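Fórum Municipal de Verkmont » Política local » Transparência e comunicação

Tópico: Respostas oficiais só pelas redes sociais – vale como atendimento?

1. pauta_fechada
10 de março de 2024
A prefeitura passou a responder pedidos de informação nos comentários do perfil oficial. Protocolei o meu pelo formulário e recebi um link para uma postagem do gabinete. Alguém sabe se isso encerra o prazo?

2. Matvii Tkachenko
Não encerra. O regulamento exige resposta no próprio protocolo, com número e responsável. Link para postagem é complemento. O recurso vai para a ouvidoria, em até 13 dias. 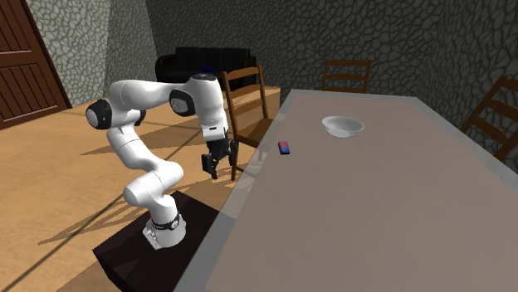

3. savchuk_norte
Discordo em parte. No bairro Savchuk o formulário ficou parado desde agosto e o perfil respondeu no mesmo dia. Para buraco e poda, o canal informal funciona melhor.

4. Inna Sirko
Funciona para quem tem conta. O decreto do gabinete Cirham limita cada mensagem a 2.000 caracteres e não prevê arquivamento. Se apagarem a postagem, o cidadão perde a prova. Li as 338 respostas publicadas até agora: a maioria repete o texto padrão e não cita a norma aplicada.

5. savchuk_norte
Texto padrão também existe no formulário. O problema é de equipe – trocar de canal não resolve.

6. Matvii Tkachenko
São duas questões. Equipe afeta a qualidade. Canal afeta a validade. Em Mandham a câmara obrigou o gabinete a copiar cada resposta para o protocolo, e o custo foi absorvido pelo contrato existente.
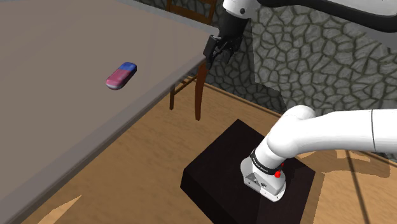 Borracha rosa e azul sobre mesa cinza.

7. pauta_fechada
Tem o número da norma de Mandham? Quero anexar ao recurso.

8. Inna Sirko
Está na página da câmara, seção de resoluções. Anexe também a captura da postagem com data e endereço visíveis. Só a captura, sem o endereço, a ouvidoria costuma recusar.

9. savchuk_norte
Mantenho que obrigar cópia vai atrasar tudo. Mas assino o recurso se o texto preservar o atendimento pelo perfil.

10. pauta_fechada
Preserva. Envio a minuta por mensagem privada ainda hoje.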